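Chapter 7
Who Pays for the Box? Packaging, Freight, and the Price of Moving Things

In this chapter
Why freight is charged by size as well as weight
How a seller decides how much packaging is enough
What damage really costs, and who ends up paying it
Reading a carrier's rate sheet without losing heart

Opening case: The lamps of Rotdale

Every business that ships goods is in two businesses. The first is the one on the sign. The second is buying cardboard, and it has ruined more cheerful people than the first.

Consider Rakmont, a maker of table lamps in the town of Rotdale. For years Rakmont sold only to stores within driving distance. A lamp was wrapped in a blanket, put in the back of a van, and handed over to somebody who signed for it. The blanket came home again. As packaging systems go, it was close to perfect: cheap, reusable, and good for a nap at lunchtime.

Then the company began selling by mail. In its first April of mail orders it sent out 866 lamps through a carrier called Kong, each in a large carton stuffed with paper, and the owners sat back to wait for their profits. What arrived was an invoice. The lamps were light. The cartons, which held a good deal of Rotdale air along with each lamp, were billed as though they were heavy. Rakmont had been paying to send air across the country to people who presumably had some already.

The owners did what owners do. They ordered a smaller carton with thinner walls. The freight bill fell nicely, and for several weeks everyone was pleased with everyone else. Then the returns started to come in.

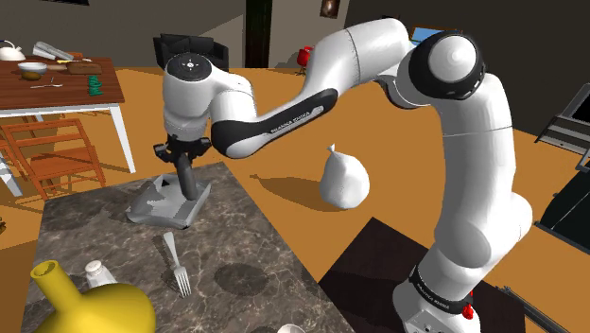 Why would a carrier charge by size when its scale works perfectly well? A truck can run out of room long before it reaches its weight limit, so a carrier that charged only by the pound would happily be given a full truck of pillows and almost no money. Pricing by size makes the shipper pay for the space a package takes away from other packages.

The usual tool is called dimensional weight. The carrier multiplies the length, width, and height of a package, then divides by a number it has chosen for itself. The result is compared with the actual weight, and the shipper is billed for whichever is greater. Students sometimes ask whether the carrier might bill for whichever is smaller. The question shows a good heart.

Note what this does to the shipper's thinking. Under a pure weight charge, extra space in a carton is free, and the careful seller uses plenty of it. Under a dimensional charge, every inch has a price, and the same careful seller begins to look at padding with suspicion. Nothing about the lamp has changed. The rule changed, and behavior followed it, as behavior generally does.

7.1 The two costs of a carton

We can divide the cost of packaging into two parts. Protection cost is everything spent to get the item there in one piece: the carton, the filler, the tape, the labor, and the extra freight caused by all of it. Damage cost is everything spent when the item gets there in several. As the first rises, the second usually falls, at least for a while. A lamp in a bare bag is almost certain to break. A lamp in a decent carton breaks seldom. A lamp in a carton inside a carton inside a crate breaks a little less than seldom, and now costs more to ship than to make.

The sensible seller stops adding protection when the next dollar spent on it would save less than a dollar of damage. This is the marginal rule we met in Chapter 2, wearing packing tape. Its awkward result is that the best rate of damage for most goods is some number above zero. Managers dislike hearing this. They tend to put up posters saying that even one broken item is too many, and then decline to pay for the crate.

7.2 What a broken lamp costs

The first mistake in figuring damage cost is to count only the lamp. When Rakmont finally added up a single return, it found the following charges, several of which had been sitting in other people's budgets:

The lamp itself, at what it cost to make
Freight out, already paid and gone
Freight back, for a box of pieces
A second lamp, with its own freight
The time of the person who answered the customer's three letters
The orders that customer would have placed later and now would not
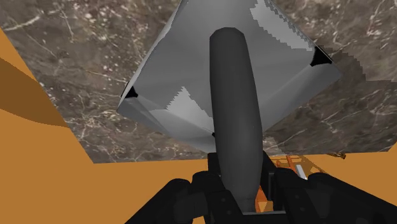 The last item is the hardest to measure and is for that reason usually entered as nothing. It is a strange habit. A cost that is hard to measure may be large or small, but zero is the one figure we can be fairly sure is wrong. Rakmont's bookkeeper settled on a modest guess, wrote "guess" beside it, and came out with a total of $3,335 for the season's returns. The thinner carton had saved less than that. The company had, in effect, paid for the privilege of disappointing people.

7.3 Who pays in the end

It is tempting to say that the seller pays for the box. The seller certainly writes the check. But if every lamp maker faces the same freight rules, every lamp maker's costs go up together, and some part of the increase will turn up in the price of lamps. How large a part depends on how badly buyers want lamps, and how easily they can get by with something else – the ceiling light, for instance, or going to bed.

The words "free shipping" do not change this. They move the charge from one line of the bill to another, where it is better hidden and, to judge by sales, much better liked. A competing shop in Prokcombe tried the reverse, cutting its lamp prices and listing shipping separately down to the penny. Its customers paid the same total as before and complained a great deal more.

Before you read on

Find the last package that came to your home, if the carton has not yet been thrown out. Measure it, then measure what was in it. Work out what share of the carton was filled by the item you ordered, and keep the figure at hand. You will need it for the rate sheet in Section 7.4.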